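Setting Up a Two-Arm Tube Handling Cell: Recommended Practice
Issued by the Irkport Automation Office, 23/03/2018
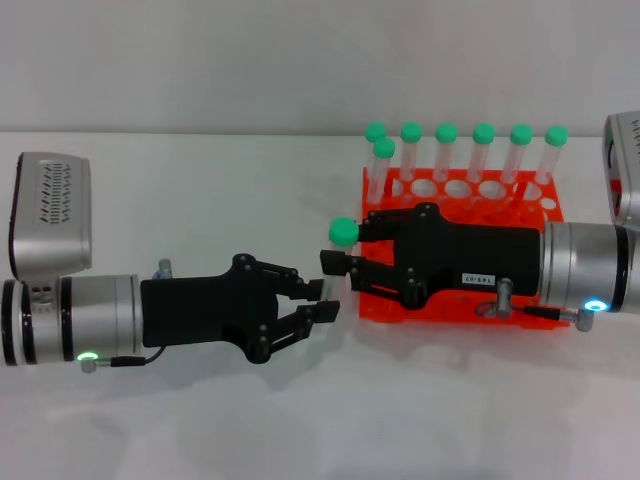 This procedure applies to all benches where two arms work over one shared tabletop. It replaces the February draft and should be read together with the site risk assessment. Staff who have not completed the Mundolex induction may observe but may not operate a cell.

Before powering on

Clear the tabletop of everything the task does not require. Place the tube rack where at least one arm can reach every occupied hole without crossing the other arm's path. Check that each cable near the wrist has enough slack for a full rotation and cannot catch on the rack or on a tube cap.

Confirm that each gripper carries a legible label and that the number matches the entry in the cell log. A gripper with a missing or unreadable label must not be used.

Setting the shared zone

1. Define the shared zone in the controller. Only one arm may move in it at a time, except during a programmed handover.
2. Set the speed limit for the shared zone before any other motion value.
3. Teach the holding arm first. It should grip the tube by the body and leave the cap clear.
4. Teach the receiving arm with its fingers open and level with the cap. Stop short of contact and save this point as the approach position.
5. Run the handover 6 times with empty, capped tubes. Record every slip, however small.

If a tube slips more than once in the series, inspect the finger tips and repeat step 5 from the beginning. Do not raise the grip force to correct a poor approach angle.

During operation

The operator remains within reach of the emergency stop. Hands stay off the tabletop while either arm is enabled, including when both arms are still. A tube that leans in the rack is to be straightened by hand only after both arms have been disabled at the controller.

Records

Completed log sheets are kept for 2 years. Requests to depart from this procedure are made in writing to Eirlys Harries. Questions about controller settings on Stiltus cells should be sent to Siwan Beddoe.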